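Why hail grows in layers – Weather – Earth science

Cut a large hailstone in half and the rings inside are easy to see. Clear ice alternates with cloudy ice, much like the rings of a tree. For years school books explained this by saying that the stone was carried up and down through the storm, gaining a new coat on each trip. Hidayah Wuisan, who studies ice growth in storm clouds at the Geva field station, would like that account dropped.

"It is a tidy picture and mostly wrong," she says. "A single rise and fall is enough. The stone passes through parts of the cloud with different amounts of water in them, and that difference sets the kind of ice you get."

Hail starts with a small piece of ice or a frozen drop, called the embryo. Around it are droplets of water that are colder than 0 °C but still liquid. Such water is called supercooled. When a droplet touches the embryo it freezes, and the stone grows.

What happens next depends on heat. Freezing releases heat, and the stone must get rid of it into the air. If few droplets arrive, each one freezes at once and traps air bubbles. The ice looks white. If many arrive together, the surface warms to the melting point, the water spreads before it freezes and most of the air escapes. The ice is then clear.

"We call these dry growth and wet growth," Wuisan says. "The names confuse students, as both need liquid water. Dry growth only means that the surface of the stone stays frozen."
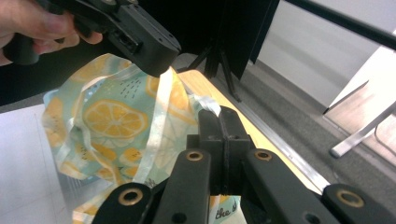 Reading time: 3 minutes

Dirk Bauerfeind works on the measuring side. He runs the hail pads at Harahap, a stretch of upland farms where the same fields have been watched for 8 summers. A hail pad is a sheet of soft foam under a thin metal foil, fixed level on a post. Each stone leaves a dent. The width of the dent gives the size of the stone, once the pad has been tested with steel balls dropped from a known height.

"A pad has no clock," Bauerfeind says. "You get the total for the storm. You do not get the order in which the stones fell, and if two stones land in one place you may read them as one larger stone."

To get the timing, his group added a second instrument, a stiff plate with a sensor beneath it that records each hit as a short electrical pulse. The Stelton plates, named after the village where they were first set out, store the time and strength of every impact. Strong wind remains a problem. It drives stones in at a slant, and a slanting hit gives a weaker pulse than a vertical one.

Asked whether radar could replace both, he is doubtful. Radar sees a large volume of cloud and reports how strongly it reflects. A wet hailstone reflects more than a dry one of the same size, and heavy rain can be mistaken for small hail. Radars that send out both horizontal and vertical waves do better. Raindrops flatten as they fall, while hailstones tumble, and the two leave different signals.

"Radar tells you where to look," he says. "The ground tells you what fell. The Gosuda storm in January was marked on our radar product as heavy rain with a little hail. The pads there were dented from edge to edge."

Wuisan used stones from Gosuda in her own work. They were kept in a freezer, cut into thin slices and viewed between crossed polarising filters, which show the separate crystals in colour. Large crystals tend to form when the surface is close to the melting point, small ones when it is much colder. Bubbles give a second line of evidence.

The largest stone had 5 layers. By the old account it should have made several journeys through the cloud. Wuisan's calculation needed one slow pass across the updraught, the rising current that holds hail aloft.

"The updraught is not even," she says. "It has richer and poorer patches. A stone drifting sideways meets one after another."

She is careful about how far this goes. Some stones probably do move up and down more than once, especially while they are small and light. A layer can also be lost if its surface melts on the way to the ground. For that reason neither researcher will read the history of a storm from a single stone.

Work on the Stelton plates continues, with a tilted version planned to correct for wind.

Page last updated 12 May 2026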